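Rivdale Rentals: Frequently Asked Questions for Tenants

Last updated 31 Mar 2026

Applying and moving in

How do I apply for an apartment?
Fill out the form on the Apply page or pick up a paper copy at the Rivdale office. Every adult who will live in the apartment needs a separate form. We ask for a photo ID, your last two pay stubs, and the name of a current or former landlord. If you are self-employed, a tax return works in place of pay stubs.

Is there an application fee?
Yes. It is $100 per household and is not refunded if you withdraw. If we turn down the application, you will get a letter with the reason.

How long does a decision take?
Up to 4 business days once we have all the paperwork. Missing pages are the usual cause of delay.

Who do I meet on move-in day?
Jeanie Haldane handles keys and the move-in checklist for the Treltitz building. Bujar Georgiou does the same for Omerović Court. Please bring your ID and proof that your electric account has been opened in your name. You have a week to return the checklist. Anything you don't write down may be charged to you when you leave, so look inside closets and under sinks.

Painting, walls and doors

Can I paint?
Yes, with written permission. Send the color name and the room to the office before you buy anything. We approve most colors, including dark ones. You can leave an approved color in place at move-out if the paint is in good condition. If you painted without permission, we charge for returning the room to its original color.

What kind of paint should I use?
Water-based interior paint, eggshell or satin. Flat paint marks easily and we don't approve it for kitchens or halls. Ceilings stay white. Cover outlets and switches with tape and don't paint over them.

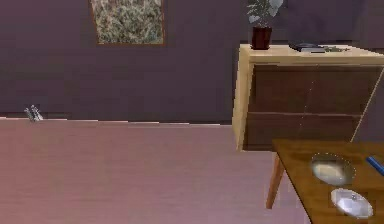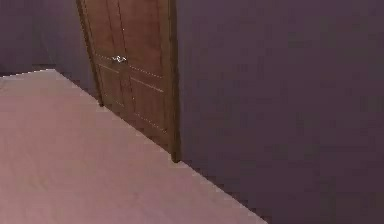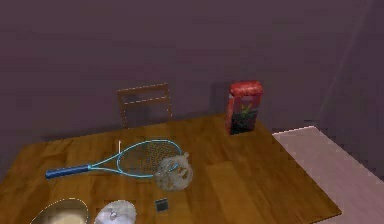
Purple walls.

Can I hang pictures?
Small nails and picture hooks are fine and you don't need to ask. Fill the holes before you leave. Please don't use adhesive strips on walls painted within the last month, since they pull the new paint off. Shelves, TV mounts and anything else that needs an anchor must go through maintenance. Pádraig Ó Gríofa will come out and check for pipes and wiring first.

Can I paint or replace the interior doors?
No. Doors, door frames and hardware stay as they are. If a handle is loose or a door sticks, send a repair request. There is no charge for normal wear.

Can I put up wallpaper?
Only the removable kind, and only on one wall per room. Test a small patch behind furniture and leave it for a few days before you do the rest.

Rent and deposits

When is rent due?
On the first of the month. A late fee applies after the fifth. If you know you will be late, call the office before the due date and ask for Sumaiya Abeysekara. She can set up a payment plan, but not after a late notice has gone out.

How can I pay?
By bank transfer, check or money order. We stopped taking cash in March. Card payments go through the tenant portal, and the card company adds its own fee.

How much is the deposit?
It depends on the apartment. For a standard one-bedroom in the Treltitz building the rent is $1,786 and the deposit is $442. Your lease shows the exact amounts for your unit.

When do I get my deposit back?
Within 30 days of returning your keys. We mail a check with an itemized list of any deductions, so leave a forwarding address. Roommates receive one check made out to everyone on the lease. How you split it is up to you.

Repairs

How do I report a problem?
Use the portal for anything that can wait until the next working day. For leaks, no heat, or a lock that won't work, call the emergency line on your key tag. If you smell gas, leave the building and call the gas company first, then us.

Will someone enter when I'm not home?
Only with 24 hours' notice, except in an emergency. You can mark "call first" on the request. If you have a dog, it needs to be crated or in a closed room.

The washer in the basement took my money. What do I do?
The machines belong to Tomaler Laundry, and we can't open them. Write down the machine number and call the number on the lid. Refunds come from them by mail.

Who do I contact about noise?
Try talking to your neighbor first. If that doesn't help, write to Borislav Berisha at the office with dates and times. Quiet hours are 10 p.m. to 7 a.m.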